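Soft Goods and Home-Built Grippers
Handout 4, Evening Course in Workshop Automation, Kirkau
Notes by Anneliese Tiedemann, revised April 18, 2020
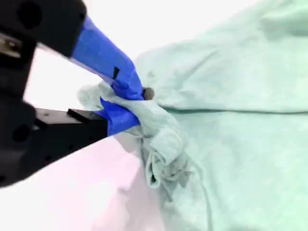 Most people who sign up for this course want to build something that folds laundry. I try to talk them out of it, and about half the time I fail. The trouble starts well before the folding, at the point where two fingers have to take hold of cloth and keep hold of it. A rigid block has a shape you can measure. A garment has whatever shape it fell into. Blue tape over the fingers is the usual first remedy, and with it you can get a pinch on a bunched-up bit of green cloth like this one, with a cord dangling underneath and creases running out toward the seam. A beginner looks at that and says the gripper has the garment. I would say it has a fold of the garment, and that is a much smaller claim. Keep the difference in mind through everything below.

1. What "it works" means

Students report success far too early. Before you write "grasp OK" in your log, decide which of these you mean:

a) The fingers closed on cloth.
b) The cloth came up when the arm went up.
c) The cloth was still there at the end of the move.
d) The part of the cloth you wanted was the part you got.

Videos of home-built machines mostly show (b). Hardly any of them show (d), and folding depends on (d). If you pinch a random fold in the middle of a sleeve, the next step in your program has no idea where the hem is. You have picked the thing up and you know less about it than when it was lying flat.

2. Fingers

Bare printed plastic slides on knit. Everybody finds this out in the first hour. The cures people bring in are tape, heat-shrink tubing, rubber tool dip, pieces cut from a kitchen glove, and silicone pads glued on with the wrong glue. All of them help a little. None has been tested properly in our shop, and I include my own builds in that.

Some points on tape, as it is what most of you will use:

Wrap from the tip back toward the base, so the exposed edges don't face the cloth and peel.
Wrinkles catch lint. Lint makes the surface slick again. Replace the tape when you see it, and write down when you did.
Layers add thickness. Your closed position is no longer closed where the software thinks it is, so set zero again after each wrap.
Two fingers wrapped by hand will never match exactly. Check that they still meet where you expect.

Fouad Harb, who taught this section before me, held that soft fingertips excuse bad aim. I agree with him as far as small errors go. They won't rescue you from reaching for the wrong place.

3. Force

Hobby servos don't report force in any way I would trust. The Stolley boards in the shop give you a current reading, and current goes up when the fingers squeeze. It also goes up when the gears bind, when the cable drags, and when the servo is tired. Log it, plot it, and be slow to believe it.

The supply cabinet also has a Harms load cell kit. Use it on the bench to find out what your fingers press with at three or four settings, and keep the table taped inside your notebook. It will be wrong again by May, so repeat it.

4. The log we kept last term

We ran one machine on one pile of cotton things and wrote down every attempt. Out of 486 attempts, the cloth stayed in the fingers to the end of the move in most of them, and the class was pleased. Then we went back and marked the ones where the fingers had the edge they were sent for. That came to 91.

I would not read too much into either number. It was a single machine, the pile was always the same, and the people scoring it wanted it to do well. The second number is still the one to put on your report.

5. Cost, since it always comes up

Add up everything, including the parts you broke and the ones you already had in a drawer. One group last year told us their arm was practically free. When they did the sum it came to 1,720 dollars — without counting a single hour of labor. The Brernaro kit on the list is cheaper, though you will replace the wrist bearings.

6. For next time

Run 15 attempts on one garment with bare fingers, and the same again with taped fingers. Put the garment down the same way each time as well as you can, and write one sentence on how well you managed that.
Score each attempt with the letters from section 1. Have someone outside your group do the scoring if you can find anybody willing.
Bring the failures. If your sheet shows none, I will ask to see the machine run.
Trim or tie back any loose cords on your test garment for the first set, then leave them loose for a few extra runs and note what changes.

Emergency stop within reach of the person nearest the arm, every time, including the quick tests. Shop keys go back on the hook by the sink.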